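4.2 Connector insertion with wrist views

The second task family covers mating power and signal plugs with their sockets on a populated circuit board. The board sits in a gray tray on the table, and the tray is placed by hand before each episode without a jig. Its position and angle therefore vary from one episode to the next. We collected 461 episodes by teleoperation, using the Clostia interface described in Section 3. Nneka Ogundipe and one other operator recorded all of them.

Each episode is stored with the views of the wrist cameras, as in Figure 4.
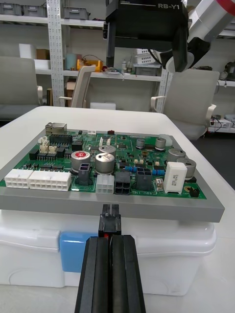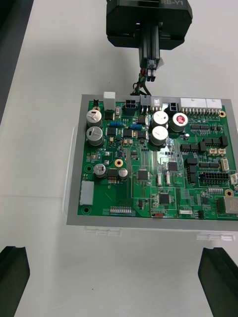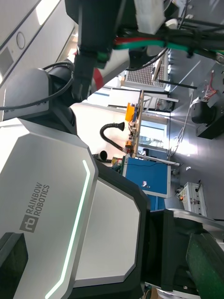
Figure 4. Wrist-camera views from the connector task. Top: a black plug held at the fingertips in front of the board edge, near the "48V IN" marking. Middle: the board in its tray, with the gripper fingers apart. Bottom: the robot's torso panel and shoulder, with the lab behind.

The policy takes the most recent wrist images together with joint positions and gripper width. We did not crop the images or mask out the background. In early trials, a policy trained on tight crops did well when the tray was square to the table edge and poorly when it was turned. Full images removed most of that gap, at the cost of longer training.

An insertion counts as a success only if the latch is seated and the plug stays in under a light pull. Partial insertions are scored as failures. Episodes in which the operator dropped the plug and picked it up again were kept, and we found that the policy learned to regrasp from them. The Waritz baseline was trained on the same data with 1,500 steps of warmup and no other changes.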